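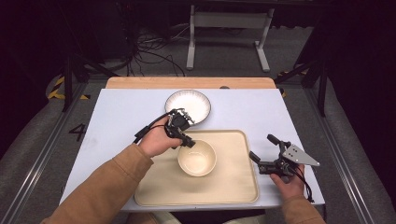
Home Entries Stations Parts Search

Wed 11 May
Station 4, tray task, hand-held grippers

Table setup same as last session: tray near the operator, cream bowl, ribbed plate with the dark rim past the tray. Both grippers on cables. Veronika Oberholzer operating in the morning, me after lunch.

Started at episode 803, stopped at 821. Old numbering kept so the Wunov labels stay in order. Changed the start pose sheet before the first episode: grippers now start over the tray with fingers open, one to each side. The January sheet had them resting on the table edge and every episode began with the same useless lift.

Notes on the demonstrations:

Bowl by the rim is still the hard part. If the finger goes in too steep the pad touches the inside wall first and the bowl slides toward the operator. Coming in flatter works better, but then the wrist ends up low and the cable drags on the table. Veronika's way is to set the elbow out before reaching. I copied her after lunch and my last few looked closer to hers on playback. Earlier ones of mine should be marked as slow and kept.

Left hand does the near approach, right hand waits. We had agreed on this and both of us forgot it at least once — two-handed habits come back fast when the bowl moves. Marked 811 and 814 as mixed. Schnyder can decide whether to train on them.

Turning the bowl over: tried it two ways. Turning with the wrist alone runs out of range before the bowl is all the way over, and the last bit gets done with the shoulder, so the path has a bump in it. Turning during the lift is smoother. Written on the sheet as the default now. Keep it slow, the tracking log from Bisov shows jumps on fast turns and we don't want to throw those episodes out later.
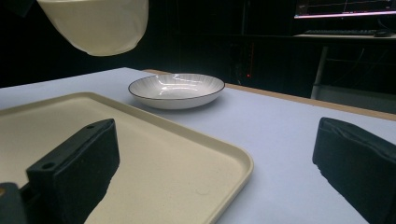 Gripper view with the bowl upside down and the tray clear. Fingers open, plate in sight past the tray.

This view is the one I'd check first when going through the set. With the fingers wide open the left one covers part of the tray, so anything placed close to it is hard to see from that gripper. Asked Veronika to leave a bit more distance before opening and closing. She thinks it will cost time per episode. Probably yes, we'll see.

Also visible in the gripper views: the desk behind the table, screen on. Muletti asked last week for the screen to be off during recording. Either turn it off or agree that we don't care, but it should be the same for the whole set. Put this on the list for the next call.

Glare on the plate from the overhead lights. Left it alone. Moving the lamps means redoing exposure on everything, and the glare was in the January set too.

Timing: limit is still 64 seconds per episode. Only 806 went over, the bowl got away from me and I put it back by hand. Deleted.

To do
- retape the right cable so it loops outside the wrist
- reprint the start pose sheet, old copy off the wall
- check clock offset between left and right before 822
- ask Schnyder if the target is still 200 good ones or if mixed ones count
- spare pads, ordered, not here yet

Next session starts with the plate. Same tray position.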